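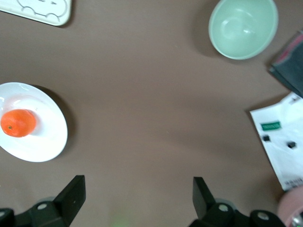 Fatos Georgiev objected at the end of the last meeting that a home-built arm is a toy until it can clear a table without help, and that the rest of us are too easily pleased by one good grab. I agree with most of that. These notes are for people building an arm in the Grinton workshop or in their own kitchen, and they cover the gripper and how to test it. Wiring is in the earlier handout.

Session 4: Grippers, and how to stop believing your own demos

1. What a two-fingered gripper is good for

Two flat fingers that open and close will hold a lot of things badly and a few things well. Boxes, blocks and markers are the easy cases, which explains why they turn up in so many build videos. A round fruit touches each finger over a tiny patch and can roll out as you close. A plate is worse. You can pinch the rim, but then the whole weight hangs off one side and the plate wants to swing down.

Before you print longer fingers, try rubber on the ones you have. Bicycle inner tube is fine. I have seen people redesign a finger four times when the trouble was bare plastic.

2. The wrist camera

A camera at the wrist moves with the hand, so you never have to guess where the hand is relative to what it sees. That part of the sales talk is true. The part left out is that the fingers sit in the view all day long, and anything off to the side is only half there. If your software needs to see a whole bowl before it will call it a bowl, you'll be raising the arm and looking again more often than you planned.

Glossy dishes also throw highlights. The Raltlow vision script we used in January took a highlight on a glazed bowl for a separate object, and it did so with complete confidence. Lower the lamp or move it before you touch the settings. Write down where the lamp was!

Check the focus, too. Many small cameras are set for a distance you won't be using. Hold a printed page at your working height, and if you can't read it on the screen, neither can your program.

3. Claims to be careful with

"It works on everyday objects." Which ones, and who picked them? Ask for the list before the run starts.

"It learned the task." Move the plate a hand's width and run it again. Orvokki Toivonen did this to my Valico build in front of the group, and I had no answer ready.

"Ninety percent success." Of how many tries? Nine out of ten is a pleasant afternoon -- it tells you very little about the next one.

4. Test for this session

Pick 5 household objects, at least one round and one shiny. Run 16 attempts in total and log every one, including those where you bumped the table. Change the layout after every 3 attempts. Somebody other than the builder chooses the new layout.

For each attempt, record:
Object and where it was placed
Lamp position
Result: held, dropped, missed, or pushed away
Any hand help, even a nudge

A nudge counts as a failure. People argue with me about this every term and I haven't moved.

5. Safety and housekeeping

Keep the power switch within reach of your free hand. Use dishes you can afford to lose. The Antwi motor boards run hot under a stalled grip, so don't leave the fingers squeezing while you go and read your log.

Bring the log on paper or on a laptop. Videos are welcome if they include the misses.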